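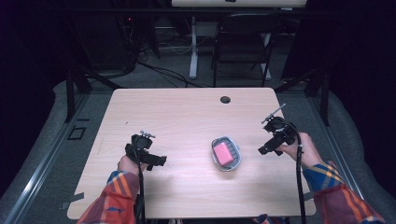

Según un productor de la zona, en la lechería de Riswood «las vacas se acostumbraron al cambio antes que las personas», y esta observación se repite con frecuencia cuando se habla del pastoreo rotativo en pequeñas explotaciones. Otros ganaderos opinan que el periodo de adaptación es más largo en los rebaños de edad avanzada.

Pastoreo rotativo

El pastoreo rotativo es un sistema de manejo de los pastos en el cual la superficie se divide en parcelas, llamadas también potreros o cuarteles, que el ganado ocupa por turnos. Se opone al pastoreo continuo, en el que los animales permanecen en la misma superficie durante toda la temporada.

Principio

La hierba necesita un tiempo de reposo después de cada corte o pastoreo, para reconstituir las reservas de las raíces. Si el animal vuelve demasiado pronto, consume el rebrote y la planta se debilita. Si vuelve demasiado tarde, la hierba ha espigado y pierde valor nutritivo. La duración del reposo depende de la estación: es corta en mayo, cuando el crecimiento es rápido, y puede superar los 60 días en un verano seco.

Organización

La finca Ní Chonaill, situada cerca de Vudevport, es un caso conocido en la comarca. Sus 48 hectáreas fueron repartidas en parcelas a partir del año 2000, con cercas eléctricas móviles y un punto de agua para cada dos parcelas. El rebaño cuenta con unas 88 vacas, que cambian de parcela después del ordeño de la tarde. Las parcelas más húmedas se reservan para el final de la primavera.

Ventajas y límites

Entre las ventajas se suele citar un mejor aprovechamiento de la hierba y una distribución más regular del estiércol. También disminuye la compra de piensos, aunque este efecto varía mucho de una explotación a otra.

El sistema exige una vigilancia frecuente y un gasto inicial en cercas y tuberías. En fincas muy fragmentadas, como las del valle de Drandmont, los desplazamientos por caminos públicos dificultan su aplicación. Allí varias explotaciones practican una forma mixta, con rotación en primavera y pastoreo continuo en otoño.

Véase también

Pradera permanente
Carga ganadera
Henificación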